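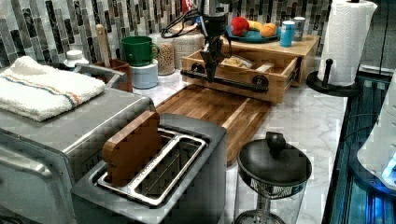 Kirkero, im November

Kennt ihr das, wenn man eine Geschichte einmal hört und dann jahrelang nicht mehr loswird? Bei mir ist es das alte Kurhotel Margaritis oben am Hang. 1685 soll dort ein Gasthof abgebrannt sein, und auf genau diesen Mauern hat man später das Hotel gebaut (tolle Idee, wirklich). Seitdem läutet nachts angeblich eine Glocke, obwohl es im ganzen Haus keine mehr gibt.

Ich war 15, als meine Cousine mir davon erzählt hat, natürlich mit Taschenlampe unterm Kinn. Letzte Woche bin ich endlich selbst hoch. Von der Bushaltestelle sind es 152 Stufen durch den Wald, im Dunkeln fühlt sich das an wie über 924 — und ja, ich hatte Muffensausen!

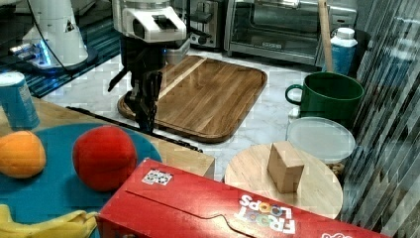 Holzbrett und Toaster auf der Arbeitsplatte

Oben war es erst mal nur kalt. Fenster vernagelt, der Brunnen voller Laub, irgendwo ein Käuzchen. Kurz vor Mitternacht dann ein Ton, hell und ganz kurz. Vielleicht die lose Dachrinne, vielleicht eine Kuhglocke drüben aus Trundari. Ich bin jedenfalls nicht geblieben, um es herauszufinden, sondern die Treppe runter, als wäre der Wirt persönlich hinter mir her.

Im Frühjahr will ich nochmal rauf, dann aber bei Tageslicht und mit Thermoskanne. Wer kommt mit?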